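The Snack Counter, Third Floor – Gallery

I love a good break room, and ours got some serious attention this April! Effie Shearer and I started with the stretch of white counter by the brick-pattern wall, where the cutlery lives. We have 127 people on this floor and every one of them seems to want a fork at noon, so keeping that corner in shape matters more than you'd think. Click any picture for the larger size.
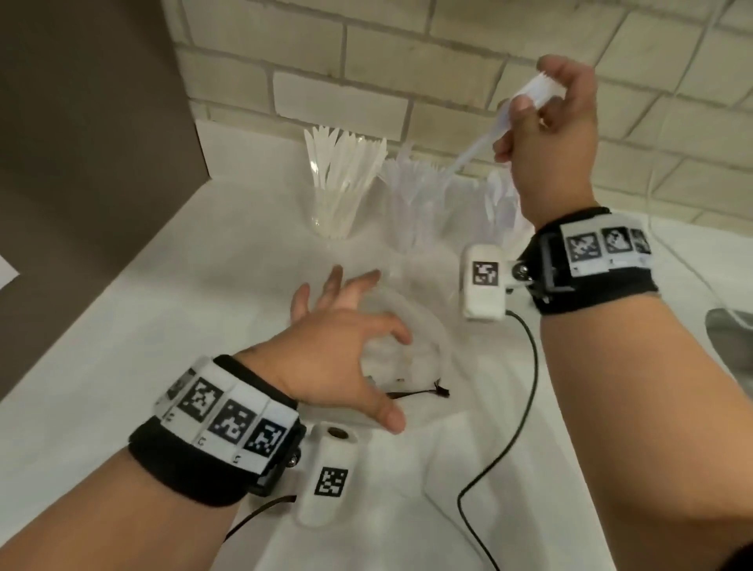
Knives, forks and spoons, a clear cup for each – I could look at this all day.
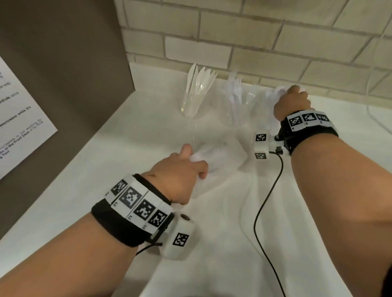

Napkins in both hands, right up to the backsplash.

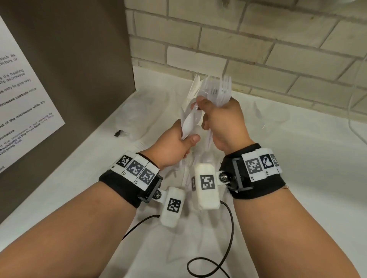

Spoons in one hand, forks in the other. What a bouquet!

Clear cups were Jomar Calimlim's idea and I'm completely sold on them. You can spot what's running low from the doorway, and they take up hardly any room. We used to have one deep drawer with everything tossed in together, and digging for a spoon in there was an adventure.

Refills are in the tall cupboard, second shelf, next to the tea. Wilfredo Bañez ordered a box of 650 forks, so please help yourselves – and if you open the last bag of spoons, leave Effie a note. Next up is the mug shelf, and I can't wait!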